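Gruta Round Coasters, Set of 6

Hikarden Tableware / Table Protection / Coasters

In stock. Ships from our Venter warehouse.

I started Hikarden because I couldn't find a coaster I liked, which sounds like a silly reason to start a company until you have spent an afternoon rubbing mayonnaise into a white ring on your grandmother's sideboard (it helps a little, by the way, but only a little). The Gruta was the very first thing we made and it is still the one I reach for at home, and I'm so happy it has found its way into so many other people's kitchens, porches and cafes.

Each coaster is cut from pressed cork with a thin layer of natural rubber underneath. The cork takes up the drips and the rubber keeps the whole thing where you put it, even on a slick glass top or a table that has just been polished. We tried felt on the bottom in the early days and it was lovely and soft, but it picked up every crumb in the house, and after one Thanksgiving I gave up on it for good.

The top has a shallow dip with a slightly raised rim. You hardly see it, but you'll feel it with your thumb, and it is enough to hold the puddle that forms under a glass of iced tea on a hot day. Please don't expect it to hold a spill, though! If somebody knocks over a pitcher you will still want a towel.

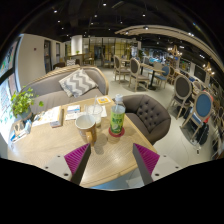
People ask us all the time which size to get, and my answer is nearly always the standard, unless your household drinks out of very big mugs. Think about what really ends up on your table over the course of a day and go from there. A bottle on a round coaster, a plastic cup with a lid and a straw, a brown mug with a white inside: any cafe table will have that sort of mix on it by mid-morning, and the standard Gruta is comfortable under most of it. The large is the better choice for wide soup mugs and for those heavy beer steins that come out once a year, and it also makes a nice little stand for a candle or a small potted plant, as long as the pot has its own saucer.

Size and details

Standard: 4 inches across
Large: 5 inches across
Thickness: a quarter inch, both sizes
Top: pressed cork, sealed with Gruklow wax
Base: natural rubber, black
Safe with hot drinks: yes
Safe with pans straight off the stove: no, please use a trivet
Dishwasher: no
Comes with: 6 coasters and a cotton storage bag
Returns: 30 days, used or unused

Looking after them

Wipe them with a damp cloth and a drop of dish soap, then stand them on edge to dry. Leaving a wet stack in a drawer is the one thing that will truly spoil them, and I say that as someone who has done it twice. Red wine and beet juice will leave a mark if you let them sit overnight. A light rub with fine sandpaper takes most stains off, and then you can put a fresh coat of Gruklow wax on top with an old sock. The wax comes in a small tin, sold separately, and one tin will do 80 coasters, so you may want to split it with a neighbor.

The cork will darken a bit with the years. Mine have been in daily use for 7 years now and have gone the color of strong tea, and I like them better for it.

Ordering for a cafe or restaurant

We're glad to do larger orders, and we can stamp your name or logo into the cork for a small setup fee. Stamped coasters take longer, so if you're opening a patio in May, do write to us well before then. We will send a blank sample first so you can try it under your own cups and glasses.

Questions about sizes, stamping or anything else can go through the contact form, and either I or somebody else at the big table in our office will write back.

Marietjie Mahlangu
Hikarden

Page updated 2024-08-14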